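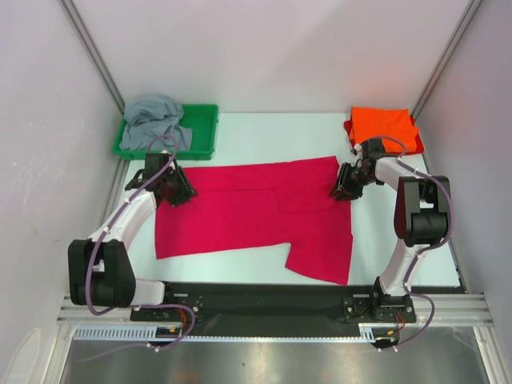

Folding a shirt is supposed to be a solved problem. Every household advice page has a method for it, most of them promise to save space, and a few promise to change your life. Our group was asked to pick one everyday claim and test it, so we picked this one: that a shirt folded by a fixed method takes up less room, and comes out less creased, than a shirt folded any old way. I did not expect much from it and I still don't. The part most methods skip over is the laying out. A bright pink top spread on a white table looks flat enough until you notice the faint line near the upper right where part of the cloth has gone over on itself, and a sleeve that points down towards the front edge. Start folding from there and the mistake goes into every layer after it. An orange garment folded into a neat stack at the back of the same table makes a fair target. The grey-blue one crumpled in the green tray, spilling a little over its edge, is closer to what my own drawer looks like.

What we compared

We took two methods. The first, which we called Level, has the garment face down, both sides brought to the middle, sleeves doubled back, then the whole thing folded up from the hem. The second we called Doleo after the laundry leaflet we found it in. It uses pinch points at the shoulder and is meant to be done in one movement. As a control, each of us also folded in our usual way with no instructions at all.

Each person folded 6 garments by each method. We measured the height of the finished pile with a ruler, left it overnight under a hardback book, then unfolded everything and scored the creases from 0 to 5. Tyson Kennedy did the scoring and was not told which pile was which, although he said he could often guess the Doleo ones because they leaned.

What we found

The Level piles were lower than the control piles. The difference was small, and with thick cotton it more or less disappeared. Doleo did worse than the control in my hands and slightly better in Tyson's, which tells you more about practice than about the method. The leaflet says anyone can pick it up in two minutes. I could not, and I would like to know who they tested it on.

Creases were the odd result. Both methods scored about the same as no method at all, except where the shirt had not been smoothed first. Those shirts scored badly whichever way they were folded – one long-sleeved top got a 5 under all three conditions. We had not planned to record how well each garment was laid out, so I can't put a figure on this, but it looks to me like the flattening mattered more than anything that came after.

Problems with the test

A pile is hard to measure fairly. Press the ruler down a bit and you lose several millimetres. The book we used as a weight was a 937-page dictionary, and it was wider than some of the piles and narrower than others. Our crease scale had no reference pictures, so a 3 at the start may not match a 3 at the end. We also used our own clothes, and mine are older.

If we did it again we would use identical shirts, give everyone a week of practice in August before term, and score the laying out separately. I would drop Doleo altogether. Tyson disagrees and wants it kept in.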